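Course handout, unit 6: The escapement and the rate of a watch
Prepared by Peiyu Peng

In this unit we study how a mechanical watch divides time. The mainspring wants to release its energy at once. The escapement lets it go in small, equal steps - this is the tick we hear.

The practice movement is the Plaren, made by Barbieri. Please wind it fully before you put it on the timing machine, and let it run a few minutes. Write down the rate in three positions: dial up, dial down and crown down. Keep the sheet, we will need it again in May.
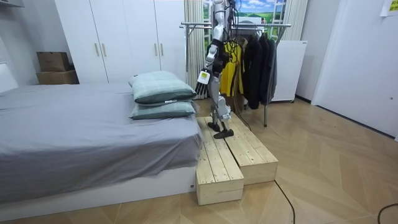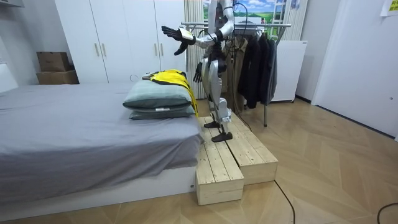
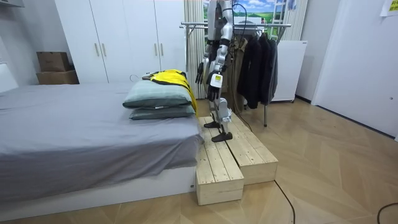

Why does the rate change when the watch is turned from flat to vertical?
In the vertical position the balance pivots rub on their sides, so friction is higher and the amplitude falls. A small error of poise in the balance also begins to have effect.

Words to know for the next unit: pallet fork, impulse, drop, beat error.

Reading: Washington Meireles, Notes on Regulation, page 69. The table on that page uses the older Hokell movement, so the values for lift angle are different from ours. Do not copy them to your sheet.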